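Ticket 317 – Folded garments coming up short or skewed at the shelf
Status: Closed
Product: Matden folding table, wooden top with backboard
Raised by: Mylene Lumbao, Lurwood (garment returns room)
Handled by: Jirayu Saithong
Copied: Tetteh Owusu, Kai Kröger
Closed: December 16, 2022

Reported problem

Folded items from the returns room do not sit square on the shelves. Dark knitted and jersey tops are the worst. The front edge of the bundle is straight but the back edge runs off at an angle, and the stack leans after four or five pieces. Trousers and shorts from the same table are within tolerance. The problem was first noticed in November, after the old laminate top was replaced with the present wooden one.

Mylene asks whether the new top is out of square with the backboard, and whether it should be sent back.

Environment

Table: Matden, fixed height, wooden top, darker backboard along the rear edge.
Shelving: Ralex, 317 mm clear width per bay.
Garments: mixed returns, washed and tumble dried before folding.
Batch size used for testing: 500 pieces, in lots.
Tolerance at the shelf: back edge within 17 mm of parallel to the front edge.

Entry 1 – Jirayu Saithong

Asked for the table to be checked before anything is removed. Method sent to site:

Clear the top. Place a steel square against the backboard at the left end, the middle and the right end. Record any gap along the upright leg. Lay a straight edge across the top from left to right and look for light underneath. Check the four feet for rocking with a hand on each front corner.

Entry 2 – Mylene Lumbao

Square checked at all three positions. No gap at left or middle. A gap of under 2 mm at the right end, at the foot of the backboard only. No light under the straight edge. One foot was off the floor at the front right and has been wound down. The lean in the stacks is unchanged after adjusting the foot.

Entry 3 – Jirayu Saithong

A gap of that size will not produce the error reported. The top stays where it is. Next question is whether the fault follows the garment or the position on the table. Please fold one lot of tops at the left end and one at the right end, same size, same cloth, and measure both.

Entry 4 – Tetteh Owusu

Done. Both lots lean by the same amount and in the same direction. A third lot was folded on the packing bench next door, with no backboard at all, and that leans too. The table can be ruled out.

One further point. The tops come out of the basket in a tight bundle and are folded more or less as they land. Trousers get a shake and are laid leg on leg, so they start flat. I think the tops are being folded over creases that are already in them.

Entry 5 – Jirayu Saithong

Agreed, this fits the measurements. A wrinkle trapped under the first fold takes up length on one side and leaves the other side long. The bundle then looks straight at the front, where it has been pressed by hand, and wanders at the back. The old laminate top was slippery and the cloth probably straightened itself to some degree when it was pulled about. Wood with a matt finish holds it in place.

Revised procedure below. Please run it on tops only and leave trousers and shorts as they are.

Revised procedure for tops

1. Move finished bundles to the upper left corner of the table, against the backboard. Keep the rest of the top free.

2. Lay the next garment across the table. Find the hem and set it flat before touching the body of the garment.

3. Lift the far end clear of the table so that the cloth between hangs and the folds can drop out. Keep the hem end down while doing this.

The lift comes before any smoothing. The hem stays on the wood and the raised end still hangs twisted, with a beige piece already folded and parked in the corner.
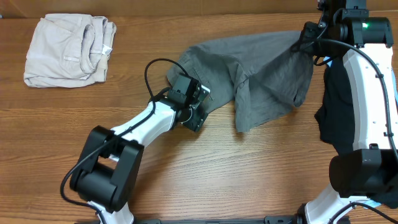

4. Lower the raised end in line with the hem. If it comes down twisted, lift again. Do not drag it straight.

5. Smooth once from the middle towards each end with a flat hand. Check that both side seams can be seen or felt along their full length.

6. Fold the sleeves in, then fold to the template width. Measure the first three of each lot at the back edge, where the error shows.

7. Turn any label tag inwards before stacking. A tag left in a fold raises one side slightly and this adds up over a stack.

Entry 6 – Tetteh Owusu

Two lots run to the revised procedure. First lot: all within tolerance except four, all of them long-sleeved. Second lot: all within tolerance. Step 4 is the one people skip. When the raised end comes down with half a turn in it, the temptation is to pull it round on the table, and the matt top then holds the crease exactly where it was made.

Time per piece is up slightly at first and drops back once the lift becomes habit.

Entry 7 – Kai Kröger

Can we put a slippery sheet on the top and skip all this? We have offcuts of Sitthichai liner in the store.

Entry 8 – Jirayu Saithong

Not recommended. A liner will let the cloth move during step 6 as well, and the template fold will suffer. It would also need fixing down at the edges, and the backboard leaves little room to do that neatly at the rear. If a liner is tried, try it on one table and log it as a separate ticket.

Entry 9 – Mylene Lumbao

Long-sleeved tops: the sleeves were being folded in while one cuff was still caught under the body. Added a check to step 5 on our printed copy: both cuffs out and visible before smoothing. The next lot of long-sleeved pieces was within tolerance.

The remainder of the 500 has now been folded. Stacks in the Ralex bays stand without support. The gap at the right end of the backboard has not changed.

Resolution

Cause: garments folded over existing creases, with the matt wooden top preventing the cloth from settling. No fault found in the table. Front right foot adjusted, unrelated to the complaint.

Action: revised procedure adopted for tops, with the added cuff check. No parts supplied. No return raised.

Outstanding

Thick hooded garments were not part of the test and should be folded by the old method until someone has measured them. Tyyne Kemppainen has asked for a copy of the procedure for the second site, where the tables have no backboard. Step 1 will need rewording for her, as there is nothing there to park the finished bundles against. Mylene to send the printed copy with the handwritten cuff check on it, and I will make the change to the master.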